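Training for Local Mediators Closes Its First Round in Clenville

Clenville, Oct 11, 2019

The Joly Center for Dialogue finished this week its first training course for community mediators. The course was held in the old post office building in Clenville and it was attended by 15 participants from the town and from the Wuvidham district. Among them were school counselors, two members of the tenants' council, a retired judge and several people who work with newly arrived families.

The purpose of the course was to prepare local people to help when a conflict between neighbors or groups is still small. In our region many such conflicts go directly to the police or to the court, and there they become bigger and more expensive. The district office asked us last winter to propose another way, and this course is a part of our answer.

Colleen Simard, who directs the training program at the Center, opened the first session. She reminded the participants that a mediator does not decide who is right. "You will want to decide," she said. "Please notice it when it happens, and ask one more question."

The work was divided into 4 days. The first day was given to listening and to the taking of notes. On the second day the group studied how rumors travel in a small place, with materials from a dispute over the market permits in Wuvidham. The third day was on hate speech and on what the law of our state says about it. The last day was only practice, with role plays in groups of three, and each participant was mediator at least one time.

The discussion on the third day was the most difficult of the course. Some participants felt that a mediator should stop a meeting at the first insulting word. Others, mostly those who work with young people, preferred to let the person finish and then come back to the word. The trainers did not close this question. It will be taken up again in the follow-up meeting, and we ask everyone to bring one case in writing, without real names.

We thank the Pleketix Fund, which paid for the printed handbook and for the interpreters. The handbook exists now in 3 languages. Copies can be requested from our office as long as we have them - please tell us which language you need.
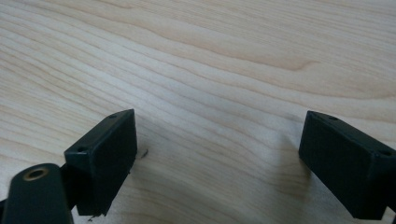
Next Steps

The follow-up meeting will take place in Wuvidham before the end of October. Participants will receive the address and the reading by e-mail. Those who completed all the days will also receive their certificate there.

A second course is planned for the spring. It is open to residents of both communities who are over 18, and no legal education is necessary. Applications should have up to 2 pages and should explain in simple words why you wish to mediate and what languages you speak. The course is free, and travel from Wuvidham is paid back against the bus ticket. For questions please write to the training desk of the Joly Center.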